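Giluvico Brick Assembly Cell, evaluation unit
Pre-use inspection checklist with comments
Site: Windport
Inspected by: Ningsih Saragih
Reviewed by: Emmett Whitfield
Revision 6, May

Status codes: P = pass, C = pass with comment, F = fail, N/A = not fitted on this unit

1. Documents and delivery

1.1 Operator manual supplied, revision matches the controller. P
1.2 Spare parts list supplied. C
Comment: The list gives fingers as a pair only. Supplier asked to quote left and right separately.
1.3 Risk assessment signed by the supplier. P

2. Stopping and guarding

2.1 Emergency stop halts all axes from full speed. P
2.2 Emergency stop needs a manual reset before restart. P
2.3 Gripper keeps its hold on loss of power. C
Comment: Grip held for the full 16 minutes of the test. The manual gives no figure. Treat a held part as able to drop at any time.
2.4 Guard door interlock. N/A
Comment: Evaluation unit ships without a door. A purchase order would have to include one.

3. Gripper fingers

3.1 Fingers are the printed type named in the manual. P
3.2 No cracks at the round holes. P
3.3 Tabs near the inner tips intact on both fingers. P
3.4 Tips close evenly on a 2x2 brick. C
Comment: Even on single bricks. With a wider block attached to the 2x2, the grip is still on the small brick alone, so any tilt in the block loads the tips sideways. Check alignment before each insertion run.

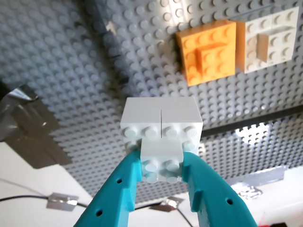

3.5 Finger screws torqued and marked. F
Comment: Torqued, with no paint mark. Mark both sides and recheck after 8 hours of running.

4. Baseplate and fixtures

4.1 Baseplate does not shift under hand pressure. P
4.2 Tape at the baseplate edges flat and stuck down. C
Comment: Foil tape is crinkled. Acceptable for the trial. Tam wants clamps before any long run and I agree.
4.3 Studs clean, no chips or residue. P
4.4 Cables near the baseplate clear of finger travel at the lowest programmed height. C
Comment: Clear in the standard program. Repeat this check whenever the pick height is changed.
4.5 Lighting free of glare at the work area. C
Comment: Bright patch on the studs at 3 p.m. Fit a blind or move the cell.

5. Functional run

5.1 Home position repeatable. P
5.2 Insertion cycle, 268 attempts without operator help. C
Comment: 6 stops, all on force limit, none with damage to a brick. Log sent to Ibrahim Danladi.
5.3 Force limit stop shows a clear message. F
Comment: Message reads "limit" with no axis. Supplier to correct.

Result: released for supervised trial use only. Items 3.5 and 5.3 to be closed before the unit is offered to the Entili line.

Reviewer note (Whitfield): Agreed on all items except 4.5, which I would fail. Glare should be measured again with the blind fitted.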